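**Zondorberg 3: is it happening or not?**

**reelkeeper** wrote on 2/24/20:

Ostap Demchenko did a podcast last week and said the script for a third Zondorberg movie is finished. He said he has read it twice and would sign on tomorrow. No director, no start date. The second one came out in October four years ago, so I had given up on it.

My worry is the story. The second movie closed the hotel and sent everybody home. I don't know what is left to tell unless they reopen the place. 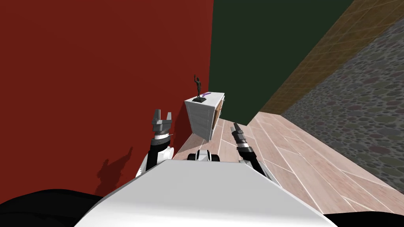 **malletti_fan:** They can skip the hotel. The book it's based on has a whole last section on the boat and neither movie touched it. Malletti is a better character than anyone who works the front desk, and she got maybe ten minutes in part two.

**reelkeeper:** I read the book. The boat section is her writing letters. How do you film that for two hours?

**dot_in_ohio:** Voice-over. Plenty of movies do it.

I'd watch it either way, but a finished script doesn't mean much. Prokopenko had a finished script for the Fiton remake and that never got shot. Actors say nice things on podcasts when they have a different movie to sell, and Demchenko has one out next month.

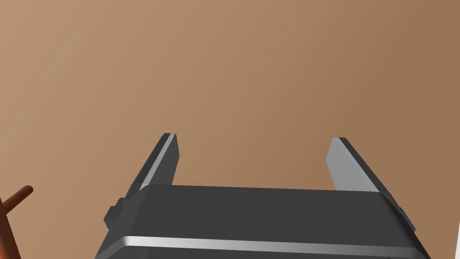

**gus1268:** Disagree. He didn't have to bring it up. I listened to the whole thing and the host never asked about Zondorberg, he asked about sequels in general. Demchenko went there on his own and talked for a good 4 minutes.

Also, part two opened in 789 theaters and made its money back. Part one opened in 1,268 and lost money. The studio knows which way that went.

**dot_in_ohio:** It made its money back because it was cheap. Half the cast was gone.

**gus1268:** Cheap is fine with me. The first one was too long and had that ballroom number in the middle.

**malletti_fan:** The ballroom number is the best thing in either movie. I won't argue about it again, we did this in the old thread. 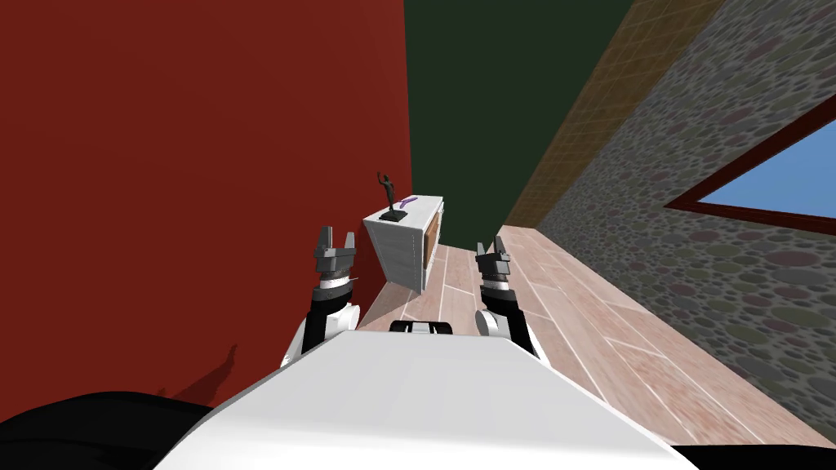 **dot_in_ohio:** We did, and you lost.

**reelkeeper:** Keep it on part three please. Does anybody know if Prokopenko is still attached? The podcast didn't say. He directed both and I can't see it working with someone new. The look of the first two was mostly him, the long takes down the hallway especially.

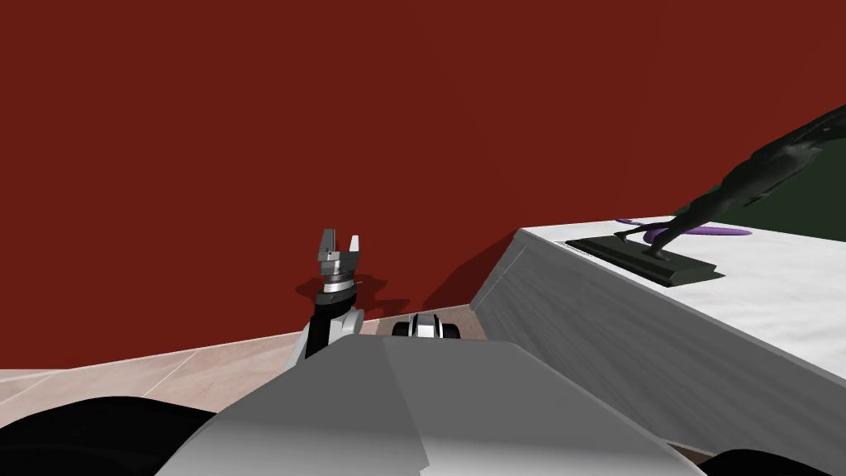

I'd also like to know if they plan to recast the nephew. The kid was around 12 in the first one and he must be 21 by now. If they jump ahead a few years it could work with the same actor.

**gus1268:** He quit acting, I think. He was in one season of a cop show and then I stopped seeing his name.

**malletti_fan:** The nephew isn't on the boat anyway.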